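Home | Club News | Events | Minutes | Classifieds | Contact

Risia Valley Classic Car Club
Minutes of the April General Meeting

12 shares | 3 comments

The meeting was called to order at 7:05 p.m. in the back room of the Kwok Garage. The president chaired. A quorum was present. Minutes of the previous meeting were approved with one correction: the swap meet table rate is per table, and the earlier minutes had it per vehicle.

1. Summer show: location

The chair reported that the fairgrounds lot is not available this year on account of drainage work. Two other sites were looked at. The school lot is free but has no shade and the surface is rough at the north end, which would be hard on the lower cars. The Clollance Mill lot is paved throughout and has a covered loading dock that could be used for awards. The mill wants a signed agreement and proof of insurance before it will hold the date.

Several members asked about trailer parking. The mill has said trailers can go on the gravel behind the main building as long as the fire lane stays open. One member with an enclosed trailer said the turn off the county road is tight and asked that trailers be told to come in from the east. This will go in the entry packet.

Motion to hold the show at the Clollance Mill lot, made and seconded. Carried, two opposed.

2. Show classes

The classes were discussed at some length. Last year the prewar class had very few entries and the 1960s muscle class was too big to judge fairly before lunch. The proposal was to split muscle cars into stock and modified and to fold prewar into a general class for anything built up to 1948.

Owners of prewar cars objected. They said a Model A should not be judged against a postwar coupe, and that people who bring the older cars have the most trouble getting them there. It was suggested that prewar keep its own class with a single award. The chair asked for a show of hands and this was clearly favored.

Motion to split muscle cars into stock and modified and to keep prewar as a separate class with one award. Carried.

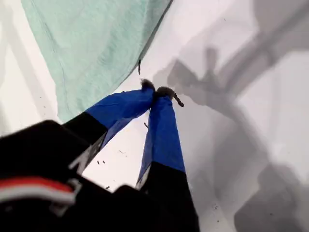
The question of what counts as modified was sent back to the judging group. Members mostly agreed that radial tires, seat belts and an electronic ignition should not move a car out of stock. There was no agreement on disc brake conversions. The judging group will bring written wording to the next meeting.

3. Entry fees and limits

The limit will be 90 vehicles. The mill lot would hold more, but the judges do not want more and the aisles need to be wide enough for strollers and wheelchairs. Preregistration is $10 and will close one week before the show. Day-of-show entries will be taken only if there is room. Spectators get in free, same as before.

A member asked whether club members should get a free entry. The chair pointed out that this was voted down last year. No motion was made.

4. Sponsors

Nondesel Upholstery has agreed to sponsor the Best Interior award again and will supply the trophy. The Kwok Garage will sponsor Best Engine Bay. The parts store on Main has not answered two letters. The secretary will stop in with a flyer.

There was a question about whether sponsors can enter their own cars in the class they sponsor. Consensus was that they can show the car but it will be marked display only.

5. Project car

The shop group reported on the club wagon. The body is back on the frame and all four doors now close without lifting. The rear window channel was rusted through at the bottom and a new piece has been welded in. Still to do before paint:

– front seat springs
– dash wiring from the fuse block to the gauges
– tailgate hinge on the right side
– final block sanding on the roof and both quarters

The radiator came back from the repair shop. The bill was $215, higher than the estimate, and the shop group asked that it be paid out of the project fund. Motion to pay, made and seconded. Carried.

Paint color was brought up again. The color on the data plate is a light tan, and the shop group would like to stay with it. Some members feel the wagon would draw more attention in a two-tone. The chair reminded everyone that the wagon was given to the club on the understanding that it would be put back to original. Tan it is. The roof may be done in white if the paint code book shows that it was offered that year – the librarian will check. 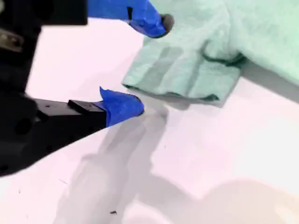 Work sessions will continue in the evening, starting at 6:30. Anyone who comes should bring gloves and eye protection. The shop group has asked that people put sockets back in the correct tray and sign out the torque wrench if they borrow it. The engine hoist is still on loan to a member and needs to come back before the next session.

6. Spring tour

The tour will leave from the diner lot at 9 a.m. and follow the river road to the covered bridge, then return by way of the orchard. So far 11 cars are signed up. The tour leader drove the route and found loose gravel after the second railroad crossing. A slower pace is recommended there and cars should leave extra space.

Lunch is at the picnic area. Bring your own. There is no gas on the route after the first stop, so owners of cars with small tanks or doubtful gauges should fill up before leaving. The tow vehicle will follow at the back with water, a spare fan belt assortment and jumper cables.

7. Library

The librarian asked for the return of the 1955 to 1957 shop manual, which has been out since last fall. Three boxes of old magazines were donated and need sorting. Duplicates will be put out on the swap meet table.

8. Other business

The club banner has a torn grommet. A member offered to sew in a new one.

The name badge order is going in soon. Members who want one should tell the secretary how they want the car listed under their name.

A member has a set of 15-inch steel wheels free to anyone who will haul them away. See the board by the door.

Next meeting will be in May at the same place, 7 p.m. Show packet, judging wording and the insurance certificate are to be ready by then.

Adjourned at 8:40 p.m.

Submitted by the secretary

3 comments | Share | Older minutes | Back to Club News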